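4.2 Surfaces and worktops

Marble was the part of the project we argued over most, and the part I enjoyed most! Haris Jatoi wanted a plain pale stone, but once we had spent an afternoon looking at the veining up close — really dark in places, soft and cloudy in others — the whole group came round. 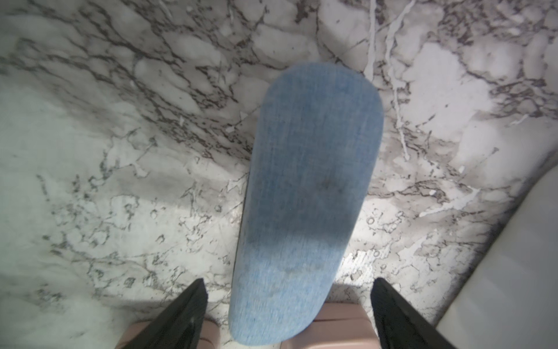
Genalyn Catacutan then priced it against a printed laminate and found a gap of 269 pounds for our small kitchen. We kept the marble in the final plan and saved money on the shelving, down to 71 pounds. I would love to try a honed finish next.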